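Subject: Re: [shop-robots] Gripper view in the simulation, before I cut metal

On Friday, Josefina Benítez wrote:
> Lorena, before you drill the new bracket for the Mimby arm, can you put
> the wrist view from your simulation on the list? My worry is that your
> fingers will hide the part just when you need to see it. On my arm I lost
> two evenings to this. Also, which length did you give to the linkage bar?
> In the old drawing from Karkow it was 50 mm between the end holes, and
> that was too short for me.

Hello Josefina, hello all,

Thank you for the quick answer, and sorry that mine is slow. I had the kitchen table for the arm only until dinner time.

The bar is now 53 mm between the end holes. I kept the old drawing for everything else, so the mounting block and the central plate should fit your parts too, if you want to try. With 50 mm my fingers touched at the tips but stayed open at the base. With 53 mm they close more parallel, at least in the model. I did not print this version yet.

About the view, you are partly right. With the fingers open I can see the white surface well between them, and the wood behind it with the dark block. But the gripper takes the whole lower part of the picture, and the wide finger on the right side covers more than I expected. The narrow one on the left is no problem.
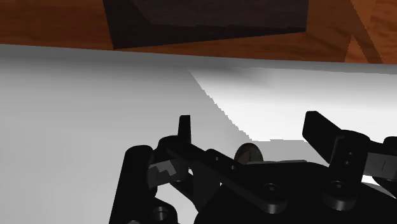
Lorena Riquelme
List member, home build (Mimby arm, second version)

I see two ways to continue. The first is to raise the camera mount by one hole and tilt it down a little. This costs nothing, but the cable is already tight there and I do not like to pull on it. The second is to cut the top corner of the wide finger. Pillai did this on the workshop arm in July and he was content, but his finger was aluminum and mine will be printed, so I am afraid it becomes weak exactly where it presses.

The shadow on the white surface has an edge like small stairs. I tried a finer setting for the light and one step of the simulation became so slow that I went back. For checking the reach I don't need it, but if I want to train something with these pictures later, maybe it matters. Does somebody know a setting in between?

One more question, for those who bought servos from Kaltier. My model has the gripper at 333 g without the cable, and the wrist servo should hold this, but when the arm is fully stretched I have nearly no margin. Did you put a spring, or did you only limit the reach in software? I would prefer the software – I have no more space inside the forearm.

I can send the model files to anyone who asks. Please write to me directly, because the list refuses big attachments.

Greetings,
Lorena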